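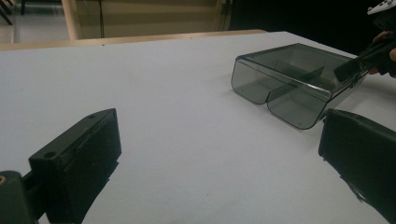 What was the purpose of the visit to the Ojala mill?
The visit was arranged so that staff and students of the Presatcombe Textile Program could see wool carried through every stage from raw fleece to finished yarn at a working mill.

Report of the May visit to the Ojala Woolen Mill, Pridenden

Prepared for the Presatcombe Textile Program by Audrey-Anne Gauthier

Background

The Program teaches weaving, dyeing and fabric care to students who, for the most part, receive their yarn on cones and have little occasion to think about what happens to it beforehand. Two earlier requests to visit a spinning mill were declined on grounds of safety. The Ojala mill agreed to receive a party of 12, made up of 10 students and two members of staff, on the condition that the group be split in half for the carding and spinning rooms. The Program accepted this condition and is grateful to the mill for allowing the machinery to run as normal during the visit.

The mill stands on the lower road out of Pridenden, next to the river. It was built as a water-powered fulling mill and has been altered many times. The wheel was removed long ago, although the channel that fed it is still open and can be seen from the yard. The present company took over the building in 2000, after a period in which it had been used to store furniture.

Arrival and reception

The party left Presatcombe at 7:30 a.m. by bus and reached the mill shortly before the morning break. We were met in the yard by Bernadette Chevalier, production manager, who led the visit throughout. Visitors were asked to tie back long hair, remove scarves and lanyards, and wear the ear protection provided. Students who attend future visits should be told about closed shoes well in advance. One student had to borrow a pair of boots from the mill.

Ms. Chevalier gave a short talk in the office before the tour. The mill spins for hand knitters and for small weaving firms, and accepts lots from individual farms provided that they meet a minimum weight. Much of the work is done to order. A farm may send in its whole clip and receive it back as yarn in the same season, although delays are common after shearing, when every customer wants to be first.

Sorting and scouring

Fleeces are opened out on slatted tables near the loading door and sorted by hand. The sorter removes the dirtiest edges, pulls out straw and burrs, and separates the finer shoulder wool from the coarser wool of the back legs. Students were invited to try this under supervision. Several were surprised by the amount of grease that came off on their hands, and by how quickly an experienced sorter can judge a fleece by pulling a single lock beside the ear and listening for the snap of weak fiber.

Scouring takes place in a line of connected tanks. The wool moves slowly from one to the next with as little disturbance as possible, as heat and rubbing together would felt it. Ms. Chevalier said that most of the trouble the mill has with finished yarn can be traced to this room. Wool left too greasy will clog the card, and wool washed too hard becomes brittle and sheds. The rinse water is treated on the site before it is released, and the grease is collected and sold.

After scouring, the wool is dried on screens in a warm loft. The loft retains its old timber floor – visitors should watch their step at the head of the stairs – and the smell of the wool there is very strong.

Carding and spinning

The groups separated at this point. The carding machine occupies most of a long room on the ground floor and is the oldest piece of equipment still in daily use at the mill. Its rollers are covered with fine wire teeth, which open the wool and lay it into a thin, even web. At the end of the machine the web is divided into narrow strips and rubbed lightly into soft rovings, which have almost no strength of their own.

Staff from the card room explained how blends are made. Colored wools are weighed out and laid in thin layers before feeding, so that each handful taken from the stack contains something of every shade. The mill's heather yarns pass through the card twice. A student asked whether faults could be corrected afterward, and was told that an uneven blend can sometimes be run again, at the cost of shorter fiber and a weaker yarn.

The spinning room is on the floor above. The rovings are drawn out and twisted on a spinning frame, and the twist is set according to the intended use of the yarn. Knitting yarns receive less twist and are usually plied, while weaving yarns are spun more firmly so that they will stand up to the tension of the loom. The noise made discussion impossible, and questions were held over until the group had returned to the landing. Future groups may wish to bring notebooks small enough to use while standing.

Dyeing and finishing

Most of the mill's yarn is sold undyed. A small dye house at the back of the yard handles solid colors, and the mill sends more complicated work to a dyer in Tresier. The shade card currently lists 33 colors. Ms. Chevalier showed the group a ledger of recipes with a short length of yarn tied beside each entry, and drew attention to the differences between batches of a gray made from the same recipe. Water, fleece and season all have some effect. The mill advises customers to order enough yarn for a whole project at one time.

Finished yarn is steamed, wound into skeins or onto cones, and labeled by lot. Each lot is tested for weight and length, and a sample is kept. The students spent more time in this part of the building than had been planned, and the discussion of how lot numbers are recorded was of direct use to those studying collections care.

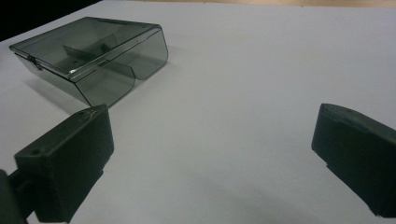

Two-compartment box with hinged lid, shown closed.

Discussion over lunch

Lunch was taken in the mill's meeting room. The discussion turned mainly to the supply of wool. Ms. Chevalier described the difficulty of finding sorters, a skill that takes several seasons to learn and for which there is no local course. She also spoke about prices. Many farms in the valley receive less for their wool than they pay for shearing, and some no longer separate their fleeces at all. The mill pays more for clean, well-rolled fleeces and has begun to hold evening meetings for farmers on how to prepare them.

Several students asked about work placements. The mill is willing to take one student at a time for a period of four weeks, outside the busy months that follow shearing. Applicants would begin in sorting and should not expect to operate the card or the spinning frame. The mill would also welcome woven samples made from its yarns, with notes on how they behaved on the loom.

Observations and recommendations

The visit met its purpose. Students were able to connect faults they had seen in their own cloth, such as slubs and streaks, with particular stages of production. Written comments collected on the return journey were favorable. The most frequent request was for more time in the dye house, where the groups were moved on rather quickly in order to keep to the schedule.

It is recommended that the visit be offered again next year, with an earlier departure from Presatcombe and a full hour set aside for dyeing and finishing. Students should receive a short glossary beforehand. Terms such as roving, ply and lot were used freely during the tour, and first-year students were not always able to follow them.

It is further recommended that the Program purchase a small quantity of undyed Ojala yarn in both knitting and weaving twists for classroom use. A price list has been placed in the Program office, together with the mill's guidance for farms sending in fleece.

The Program wishes to thank Ms. Chevalier and the staff of the mill for their time. Questions about placements should be sent to Audrey-Anne Gauthier before the end of the current term.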